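Fambridge Table Tennis Club
Minutes of the September General Meeting

Held Wednesday, 7:00 p.m., in the upstairs room at the Wenari Building
Chair: Yupin Duangkaew
Minutes taken by: Chalerm Nuchit
Apologies received from the junior coach and the Avwood team captain.
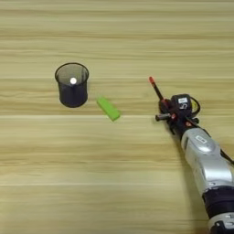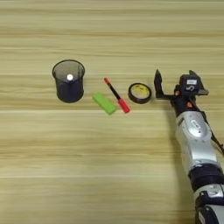 1. League draw. The chair opened with the draw for the fall season. Last year's order of play was settled by phone and two teams complained that they had not seen it done, so the draw was made in the meeting with team names on folded slips. It was agreed that a black mesh pen holder, the same sort as the one with the small white ball in it, is big enough for the slips and will be used for all draws from now on. Avwood drew a home match in week one against Lorente. Fambridge A has the bye. Fambridge B plays away and will need two cars.

2. Minutes of the last meeting. Read and accepted with one correction. The spare net was lent to Lorente, not to Avwood. It has since come back with one clamp missing.

3. Money. The balance stands at $3,877. The target for new tables was $4,000 by the start of the season, so we are $123 short. Chalerm has a written price for two tables that holds until the end of the month. Delivery is included but setup is extra. Members asked whether the old tables could be sold first. The chair said she would rather keep one for juniors. Agreed to order both tables as soon as the subs are in -- the unpaid ones more than cover the gap.

4. Subs. Rate stays at $20 a month for adults. A proposal to charge guests per visit was discussed at some length and put off to the next meeting. Anyone who has not paid is asked to do so before their first league match.

5. Hall booking. The Wenari Building has moved the dance class to the early slot, so practice will start at 7:30 p.m. instead of 7:00. The side door will be locked. Members should use the front entrance and sign in at the desk. The lights at the far end are still flickering and have been reported again.

6. Juniors. Six new players signed up after the open evening. More bats are needed in the smaller grip size. Yupin will ask Lorente if they have any to pass on.

7. Any other business. A member asked about shirts. The old supplier no longer carries our blue. Samples to be brought next time. The key to the equipment closet is missing -- please check your bags.

Meeting closed at 8:25 p.m.

Actions
Chalerm: order tables, chase unpaid subs
Yupin: write to Lorente about bats and the missing clamp, send draw to all captains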